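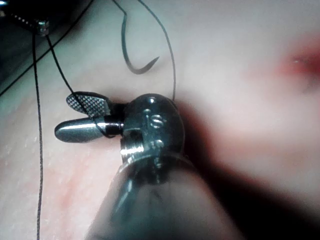 Hospital parking at Pallmont: is the validation thing real?

gravelpit
My husband is in for three nights and I just paid for day two of the Pallmont garage. A woman in the elevator said the front desk will stamp your ticket for family rate. The front desk looked at me like I'd asked for a pony. Anyone?

tuba_dad
Real, but it's the desk on the second floor, past the gift shop. They close at 4. Bring the paper ticket. If you used the app you're out of luck.

mossback401
The app is run by Sevo and it double charged me in June. Took 11 emails. I have the folder if anyone wants to read it for pleasure.

gravelpit
I did use the app. Of course I did.

lintrap
Park on Verbruggen Street and walk. It's free after 6 and all day Saturday. I don't know why people pay for that garage at all.

tuba_dad
Because it's a nine minute walk uphill and some of us are carrying a CPAP machine and a bag of somebody's slippers.

lintrap
It's a gentle slope.

mossback401
It is not a gentle slope. I've seen cyclists get off.

pennywhistle
Verbruggen is permit only now below the church, new signs went up this spring. I got a ticket for $164. Uphill half is still OK.

lintrap
They never ticketed me.

pennywhistle
Congratulations. I'll frame mine next to your good fortune.

Stekness
Gravelpit, ask the nurses' station on his floor for a weekly pass. It covers in and out as often as you like, so you can go home and feed the cat. They don't advertise it. Our floor kept them in a drawer with the takeout menus.

gravelpit
Got one! Same drawer situation. The menus were from a Chinese place that closed. Does it matter which level I park on?

Stekness
Anything but the roof. The elevator doesn't go there, whatever the button says.

lintrap
Still think you should walk.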